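Tritora tie-in novel gets a May release

The first novel set in the world of Tritora is on its way – Clilletti Books says it will be out in May, in hardback and ebook, with an audio version to follow later in the year.

It's called The Sterka Road and it's by Prasert Phromma, who wrote four episodes of the show's second series, including the one with the flood. So he knows the characters. Fans who were worried about an outsider getting the job can probably relax a bit.

The story picks up straight after the series two finale. Filip has left the Sterka garrison with no papers and no horse, and spends most of the book trying to get to the coast before the winter closes the passes. Expect old faces. Captain Orla is in it, the publisher confirms, though not how much. No word on the twins.
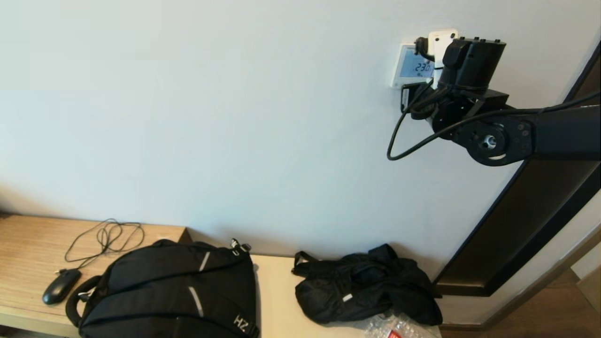 Thermostat on the wall, reading 23.0.

Phromma told readers at a bookshop evening that he had wanted to do a Filip story since the first series. "He never gets a quiet scene on telly. Someone always kicks the door in. I wanted to give him a hundred pages where he just has to walk and think about what he did."

The finished book runs to 50 chapters, most of them short. An earlier draft was a good deal longer, he said, and a whole section set in the salt mines has gone. Some of it may turn up as a short story. Nothing signed yet.

Is it canon? Yes, says Clilletti. The show's writers have read it and asked for two changes, both to do with dates. Anything that happens in the book counts, and series three will not contradict it. We'll see – they said the same about the comics, and then the comics got dropped after issue six and Filip's sister was never mentoned again.

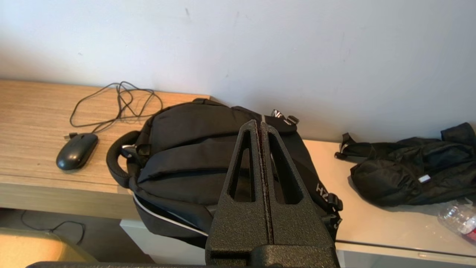
There is also a special edition, limited to 1548 numbered copies, with a fold-out map of the northern passes and a different cover. Signed by the author. It costs more, obviously, price not announced at time of writing. Orders open at 20 minutes past eight in the evening, a nod to the time slot the show had in its first run. One copy per person.

The number is a nod as well. 1548 is the year the garrison falls in the Tritora calendar, and the novel's prologue goes back further still, to 1437 and the building of the road itself. Phromma says you can skip the prologue if you haven't seen the show, but he'd rather you didnt.

A sample chapter goes up on the Clilletti site a week before release. It's chapter three, the one at the ferry, so mild spoilers for how Filip gets out of the garrison.

A second book is planned if this one sells. Orla is the likely lead. No title, no date.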